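Thread: Learning rate finder, worth it or not?

ualvarado
Swapped my hand-picked learning rate for the one Prollero's finder suggested. Validation loss got worse. I have 1146 training samples, which I'm told is adorable. 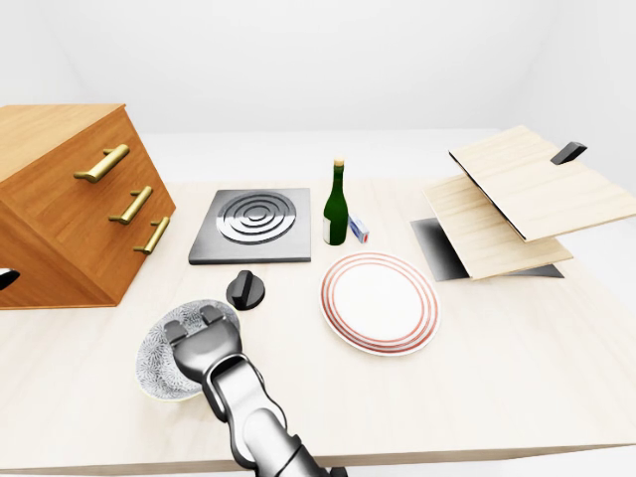

Batch size is 27, before anyone asks. It was 32 until my GPU filed a complaint.

fimby_fan
The finder picks the steepest point on the curve. With data that small, the curve is mostly noise. Divide by ten and go to bed.

pillay2
Disagree. Run it 2 or 3 times with different seeds and take the median. Dividing by ten is just guessing with a decimal point.

fimby_fan
Guessing has carried me through 570 runs, thanks.

ualvarado
Tried both. Median of three lands almost exactly where my hand-picked value was -- so I've automated my own hunch.

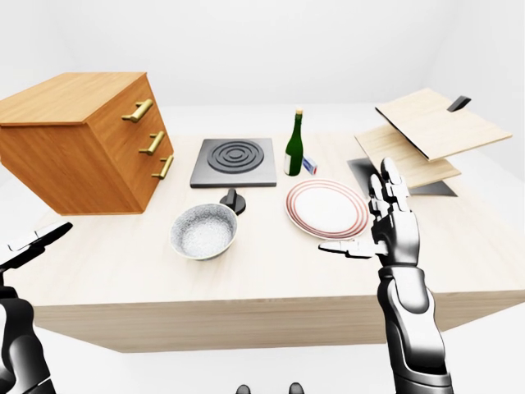
The warmup setting moved the loss more than either one did. Leaving it at five epochs for now.

pillay2
Which scheduler? Tosodico's default restarts the warmup after every checkpoint.

ualvarado
Tosodico. Oh no.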